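Print | E-mail this page
Filed under: Manipulation > Datasets > Data cards

Tray-300: handheld gripper demonstrations, tray and black piece

README / data card, Stikulville lab copy
Maintained by Jiahui Feng and Wanting Tian

Read the section called "What we don't believe" before you train on this. The release note on the Jeresus page says that a policy trained on Tray-300 "learns to place from contact-rich bimanual demonstrations." We collected the data and ran the evaluation, and we would not have written that sentence. 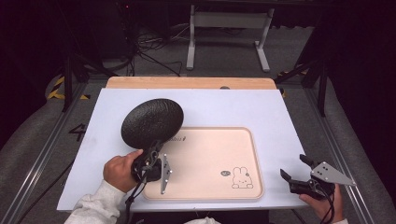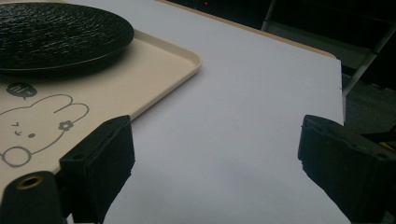
Head view first, then the view from a camera on a gripper.

What it is

300 demonstrations of one task, recorded with handheld grippers on a tabletop. The task is to get a rounded black textured piece onto a shallow tray with a cartoon rabbit printed on it. A demonstration starts when the operator says go and stops when both grippers are clear of the tray. Everything was recorded at one station in November. One station and one month is a narrow slice of the world, and the word "diverse" should not appear near this dataset.

Each demonstration has a head stream, a stream from each gripper, jaw opening for both hands, and a pose track for both hands. The pose track is estimated from the cameras. It is not ground truth, whatever the column header in the old export says.

What is not in it

No force or torque. If you see "contact-rich" attached to this data, ask where the contact was measured. It wasn't.

No second tray and no second piece. The rabbit is on the tray in every demonstration. We suspect a vision model can use it as a landmark and get most of the tray pose from it for free. We didn't collect with a blank tray, so all we have is the suspicion.

No failures worth the name. Twenty-three demonstrations are flagged bad in flags.csv, mostly for lost pose tracking. They are still in the download and still counted in the 300. A few have drops in them, but please don't call that failure data.

How we tested it

We trained the Yin policy three ways: head stream only, gripper streams only, and all streams. Each was run with the tray at its usual angle and with the tray turned to an angle missing from the training set. That makes 6 conditions and 108 rollouts, split evenly. Eighteen rollouts per condition is not a lot. Two or three lucky placements will reorder the table, and we watched this happen when we reran one condition to check a cable. (The rerun is in the folder extra/ and is not part of the 108.)

A placement counts if the piece is fully inside the rim and stays there once the jaws let go. Jiahui scored from the head video and Wanting from the gripper video, separately. We disagreed more than we expected, nearly always over a piece leaning on the rim. Both sets of scores are released. The release note uses whichever score is higher for each rollout, a choice we objected to at the time.

What came out

At the usual tray angle, all three versions place the piece most of the time, and we can't separate them. With the tray turned, head only falls apart, and the other two hold up better. This is the result people quote. It may well be true. It is also what you would see if the gripper cameras were just closer to the tray and gave the model more pixels of it. We have no condition that tells those two stories apart. Cropping the head stream around the tray would be a cheap one, and it should have been done first.

The baseline bothers us more. We took the mean hand path from the unflagged demonstrations, shifted it to match the tray position, and played it back with no learning at all. At the usual angle it was about as good as any trained policy. The Dramura write-up leaves this out. The script is replay_mean.py and it takes a minute to read.

What we don't believe

That this task needs two hands. In plenty of demonstrations one gripper carries the piece and the other waits with its jaws open. We never ran a single-hand policy. Calling the task bimanual describes how it was recorded and says little about what it takes to solve it.

That success here says much about placing in general. The piece is rigid, the rim is low, and the board sits at the same height throughout.

That the gripper view is "robust to lighting." The room lights were not varied on purpose. The gripper footage is dim, and the policy coped with dim footage because dim footage was all it ever saw.

Known problems

The head and gripper clocks drift over a long recording. Use sync.py and then check by eye against a jaw closing.

Left and right mean the operator's left and right hands in the pose files. In the oldest gripper folders they mean the USB port order. We fixed the ones we found.

Descriptions of the materials in the object notes were typed from memory by different people and don't agree with each other. Don't use them as labels.

Reasonable uses

Testing a loader. Comparing pose trackers, if you bring your own reference. Trying the cropped-head condition, which we would love to see somebody else run. If you get a number out of it, send us the raw scores along with the mean.

Changes

flags.csv now gives a reason per row. The "expert" tag has been removed from all demonstrations; there was never a test for it.

Comments (4)

gripfan_ole
Is the replay baseline also in the turned condition? I can only find it for the usual angle.

Wanting Tian
Only the usual angle. Shifting the path is easy, rotating it was argued over and then dropped. It should be there.

mkr
Ran sync.py on the first few folders and the offset has the wrong sign on one of them. Jaw closes before the hand arrives.

Jiahui Feng
Thanks, which folder? If it's one of the port-order ones, that may be the hands swapped and the clock is fine.

Print | E-mail this page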